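Rista 2 review: a teleoperation kit for people with more patience than robots
Reviewed by Margit Lundgren, 16/08/2023

I have now picked up a virtual cup 925 times. I mention this to establish my credentials, and also because my family has stopped asking.

Rista 2 is a package for recording demonstrations in simulation. You get a pair of hand controllers, a foot pedal, a license for the software and a set of furnished rooms. You drive a two-armed robot through a chore, the software logs every joint and every camera view, and the resulting episodes go off to train whatever policy you have waiting. Our lab at Cirkville bought it to replace a pile of scripts that only one of us could run, and she was leaving.

Setup took an afternoon. The controllers pair quickly and hold their calibration, which I can't say for the last set we owned. The pedal is the best thing in the box: press to start an episode, press again to end it, double-tap to throw it away. I have double-tapped a great deal. My colleague Bhavana Marar, who has better hands and a calmer outlook, keeps far more of hers, and the statistics page will happily put your discard rate next to your coworker's. There is a setting to hide this. It is three menus down.

Arm tracking is good. Small wrist turns come through cleanly and the grippers close when you ask them to. Contact is shakier. Thin objects are the weak spot, and a rod on the floor can skate away from a closing finger as if it had somewhere better to be. Raising the physics rate helps, at the cost of a laptop that sounds like a leaf blower.

The rooms are where the money went. The bedroom has a table, a dresser, a loft bed with a ladder and enough clutter to make a task interesting. You can shuffle objects, swap wall colors and shift the lighting between episodes, and you should, or your policy will learn that cups live in one spot on Earth. The randomizer does have odd taste. Now and then it gives you a view tilted so steeply that you drive with your head on your shoulder. You can cap the tilt in the settings file. Bhavana leaves it alone and says the variety is good for the model. My neck disagrees.

Exporting is plain and quick. Episodes land in a folder with the actions, the views and a text label for the task. The labels are free text, so agree on your wording before you begin. We ended up with "put cup on table," "cup to table" and "CUP AGAIN," and spent a morning cleaning up after ourselves.

Support answers email within a day. The manual was written by someone who already knew how everything worked.

At $1,887 for a single seat, Rista 2 is hard to justify for a hobby project and easy for a lab that needs data every week. Trained on 142 of our kept episodes, our policy can move a cup in a room it has seen before. In a new room it mostly waves. I'd buy the kit again, with a second pedal, as mine is getting tired.
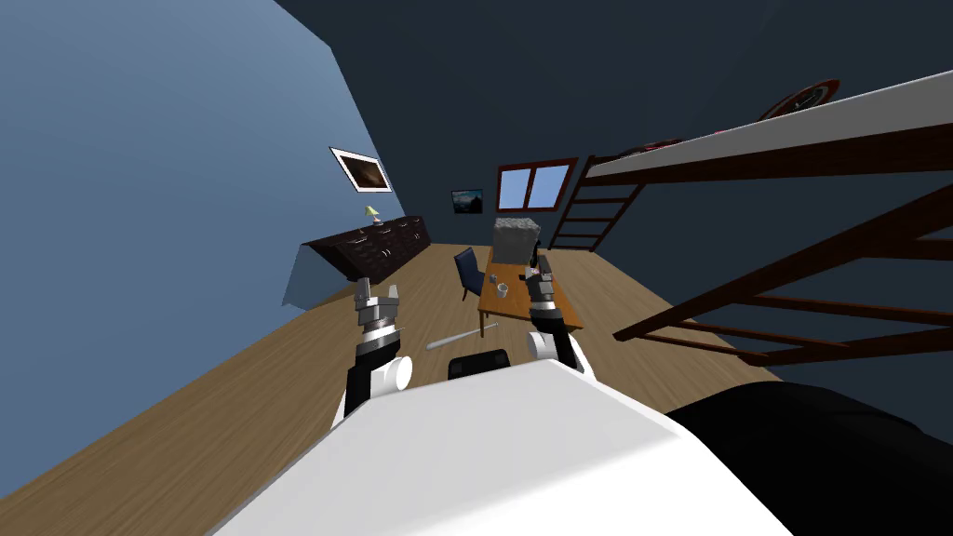
Credit: Bhavana Marar / Cirkville, rendered in Rista 2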